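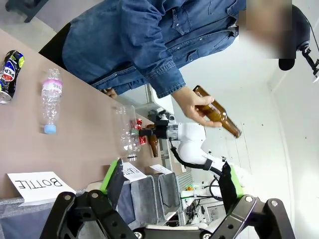 11/9/25

Recycling day for the arms! Seema wants 500 goes at sorting bottles and cans by Christmas and we're on 366, so I've had the controls all afternoon and my thumbs are killing me. 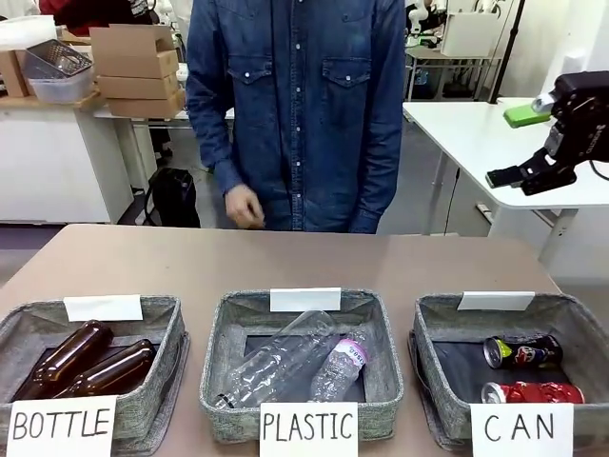 Reiko reckons I drive too fast (she's right, bless her) and the arm just learns my bad habits. Slowed right down after tea and it felt much nicer.
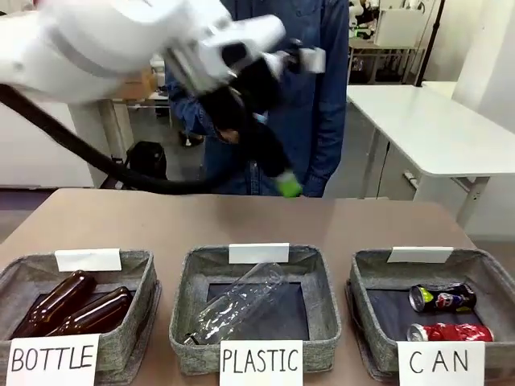
Do we keep the goes where I fumble? Seema keeps them if I recover and bins the rest. Crushed cans again tomorrow, ugh.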